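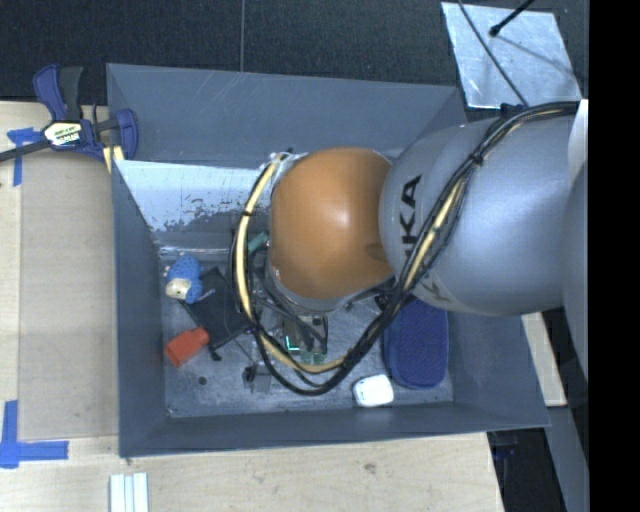 A robot arm, with cables and hose strapped along its outside, reaches into a grey open-topped bin. Photo: Pui-shan Lau

Plivville industrial estate faces switch to peak-demand power charge

Small and mid-sized businesses on the Plivville industrial estate will be billed on their highest half-hour of electricity use each month under a tariff change due to start in July, network operator Gullska has confirmed.

The change applies to 330 connections on the low-voltage side of the Flerbridge substation. Those sites now pay a fixed daily supply charge and a flat rate for each kilowatt hour. From July the flat network rate will be cut and a monthly demand charge added, calculated in kilovolt-amperes (kVA) and measured between 3 pm and 9 pm on working days.

Gullska regulatory manager Uzma Naqvi told a customer briefing on Wednesday that the existing tariff did not reflect what drives the cost of the network. Transformers and feeders are sized for the highest load they must carry, she said, and most of the estate's cost arises in a small number of hours on hot afternoons.

"Two sites can use the same energy over a month and place very different loads on the feeder," Ms Naqvi said. "Under the flat rate they get the same network bill."

The demand charge will be reset at the start of every billing month. Gullska had earlier proposed a 12-month rolling peak, under which a single high reading would have stayed on the bill for a year. That option was dropped after written objections from customers.

Modelling supplied with the briefing papers shows a spread of outcomes. Sites that run evenly through the day, including cold stores with steady compressor load, would in most cases pay less. Sites with short, heavy afternoon loads would pay more. The worked case in the papers is a metal fabrication shop with a single shift and a late-afternoon peak, which would pay an extra $2,565 a year if it made no change to its hours.

The figures cover network charges only. Retailers set their own energy rates and are not required to pass the network tariff through in the same form, though the papers say most contracts on the estate are written as pass-through.

Arsalan Magsi, who runs a powder-coating business on the estate, said his ovens could be moved to a morning start but the pre-treatment line could not.

"The ovens are the big load and I can bring them forward," he said. "Customers drop work off until lunchtime, so some of it is always going to run late. I want to see the actual interval data before I change anyone's roster."

Interval data is available for sites with a type 4 or newer meter. Gullska said 40 connections still have older accumulation meters, which record total energy but not the time it was used. Those sites will stay on the flat tariff until the meter is replaced, and will move to the demand tariff at the start of the second full billing month after replacement.

Meter replacement needs a supply interruption. Sites with current-transformer metering will generally need a longer outage than those with direct-connected meters, and should expect a visit beforehand to check the condition of the switchboard. Where a board does not meet the current wiring rules, the cost of bringing it up to standard falls on the property owner. Several tenants at the briefing asked whether that cost could be recovered through their leases. Gullska said it could not advise on lease terms.

Power factor will also matter more than it does now. The demand charge is based on apparent power in kVA and not on real power in kilowatts, so a site with a poor power factor will be billed for a higher peak than its kilowatt reading suggests. Welders, older compressors and lightly loaded motors are the usual causes.

Hammad Cheema, an energy consultant with Hájek, said correction equipment had been hard to justify on the estate under the flat rate. "There was no price signal for it at all," he said. "At 0.8 you are paying for a quarter more demand than your kilowatts. For a site with a decent afternoon peak, a capacitor bank is worth pricing now."

Mr Cheema cautioned against ordering equipment on the basis of one month's reading. Capacitor banks that are too large can push a site into leading power factor at light load, and sites with many variable-speed drives may need detuned units to avoid harmonic problems. He suggested collecting data across at least one summer month and one winter month before setting a size.

Rooftop solar will reduce billed demand in the early part of the window but has little effect after sunset, and a passing cloud bank during a heavy half-hour can be enough to set the month's peak. Batteries can cover that gap – provided the control system is set to limit site demand, which is not the default on some installations.

Public holidays and weekends are excluded from the measurement window. Maintenance testing is not. A business that test-runs standby plant or restarts equipment after a fault within the window will have that load counted in the normal way. Gullska said it would consider a manual adjustment only where the high reading followed an outage on its own network, and that claims must be lodged before the end of the next billing month.

Indrek Sepp, who owns a joinery and two adjoining units, said the adjustment rule should be wider. His main dust extractor trips on voltage dips that do not count as outages, he said, and everything then restarts together.

Ms Naqvi said soft starters or staggered restart timers would normally deal with that, as a motor's starting current lasts seconds and is averaged over the half-hour. She agreed to have a power quality logger fitted on the feeder that supplies Mr Sepp's units.

Affected customers will receive a letter with their connection number, meter type and, where interval data exists, a bill comparison for the past year. Businesses that believe their site has been wrongly classed as industrial can ask for a review. Sites with annual use below the small-customer threshold can remain on the flat tariff by returning the form enclosed with the letter.

Written questions on the tariff can be sent to Gullska until the end of May. The briefing papers are available from its Flerbridge office.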